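Small, Soft and Underfoot: An Afternoon With the Block Lady of Unska

By Linnea Hellström

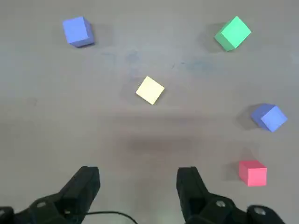
Radoslava Štěpánek does not like the word toy. She has been cutting and dyeing foam cubes for other people's children since she quit bookkeeping, and she would prefer that I say "blocks," or "pieces," or, if I must be fancy, "material." I tell her my nephew calls them "the squishies." She takes this better than I expected.

"He can say that," she says. "He's the customer. You're a journalist."

Her workshop, Unska, is one long room over a shoe repair place, and it smells of glue and heels. She pours coffee into a measuring beaker for me and drinks hers from a jar. There are cups, she says, but they have dye in them.

The cubes come in pale colors, and she has strong opinions about why. "Everyone in this business thinks children are bulls. Red, red, red. You put red in a room and that's all you've got in the room." Her green is a minty one that took a whole January to get right. The yellow is closer to butter. The blue has a good deal of lavender in it, and parents write to her to complain that it's purple.

"It's blue," she says. "I have the tin."

How many has she made? She won't guess, but she does know that the first order, for a nursery school, was for 671 cubes, a number she still regards as an insult. "Who orders 671? I asked the woman if she wanted to go up to 700. She said no, they'd measured the cupboard."

The man who cuts most of the foam these days is Juraj Říha, who used to make mattresses and speaks of them the way some people speak of the navy. He has one complaint about the blocks, and that's the corners. A mattress forgives you at the corners. A cube this size doesn't.

"If one edge is out, it leans," he says. "Then the tower leans. Then I get a letter."

"We get a letter," says Štěpánek.

"You get it. Then you read it to me."

The letters live in a biscuit tin, and she lets me go through them. Denise Sowerby, a preschool teacher, wrote 4 pages about a boy in her class who refuses to build anything and instead spreads his cubes all over the table, well apart from one another, and gets upset if anybody closes the gaps. She wanted to know if that was normal. Štěpánek wrote back that it was the most sensible use of the product she'd heard of.

"Adults see blocks lying around and they want to stack them," she says. "Or put them in a box. They can't leave them alone for a minute. I've watched fathers do it. The child goes to the bathroom and when he comes back there's a castle."

I admit that I've been lining mine up by color while we talk. She has noticed.

Her current headache is marks. Foam picks up whatever was on the table before it, and she spends a lot of her day wiping surfaces that never come entirely clean. She has tried vinegar, baking soda and something Valter Ljungberg downstairs uses on suede, which she'd rather not discuss. A plain gray table is what she recommends to schools now. It shows off the colors, and it looks a bit grubby from the start, so people relax.

A boxed set is planned for the fall, 126 pieces with a cloth bag. Říha wants a leaflet in it with things to build. Štěpánek wants no leaflet. They have been having this argument since the spring, and they have it again for me, from the top, with the lid of the biscuit tin used for emphasis.

"A bridge," says Říha. "One bridge. On the back."

"They've seen a bridge," she says, and goes to find me a bag for the squishies.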